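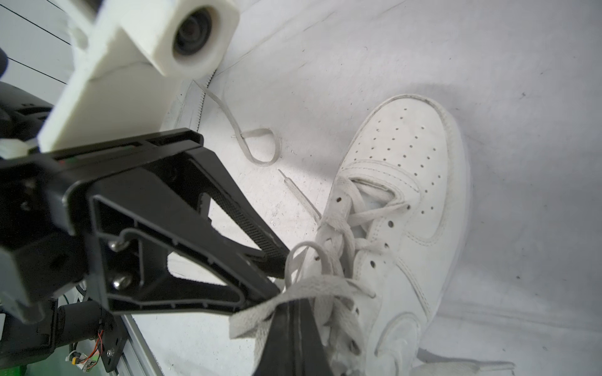 By Golshifteh Daneshvar | 7/11/21 | 2 min read

Search the newsletter Enter keyword Go

Laces: what to do before you drop off your shoes

The Ponwood shoe drive is open through November, and we have taken in 294 pairs so far. Most of them need very little. The one thing that slows the sorting table down is laces, so this month's item is about those.

A white leather high-top is a good shoe to talk about. The leather wipes clean in a couple of minutes, and the upper will usually outlast two or three sets of laces. The lace is another matter. It goes gray, the ends fray, and once an end has frayed it won't go back through an eyelet without a fight. If the holes are punched straight into the leather with no metal ring, pulling a ragged end through also rubs at the edge of the hole.

Please do the following at home if you can.

Take the laces all the way out. Start at the top and loosen each cross before you pull. Don't yank from one end.

Wash them in a bowl of warm water with a little dish soap and leave them for 40 minutes. White laces can go in a mesh bag with a load of towels if you'd prefer that. Hang them to dry. Kamrul Marikar puts his in the dryer and has lost two pairs that way.

Check the tips. If one has come off, wrap the end tightly with clear tape and trim it to a point. That is good enough for a donated shoe. If the fraying runs more than an inch or so, cut it back first and make sure there is still enough length to tie a bow.

Wipe the shoe while the laces are out. On toes with rows of small air holes, use a dry toothbrush first and a damp cloth after. Too much water sits in the holes and leaves a ring. Pull the tongue forward and brush out the grit under it.

Lace loosely. Flat laces should lie flat, so turn them over at each eyelet as you go. Leave the crosses slack, and whoever tries the shoe on can tighten it to fit. Tie the two shoes of a pair together by the lace ends so they don't get separated in the bin.

If the laces are past saving, bring the shoes without any. Flundum gave us a box of flat laces in white and off-white, and we still have nearly 40 sets left. High-tops take the longer ones, which are in the bag marked Tirkon on the second shelf.

We can't use single shoes or anything with a split sole. Heavy boots go to the Shirazi collection across the hall.

The bins are inside the front door. Sorting starts at 5 and anyone can join in. Bring a toothbrush you don't want back.

Contact the newsletter | © 2021 Ponwood Newsletter | Back to top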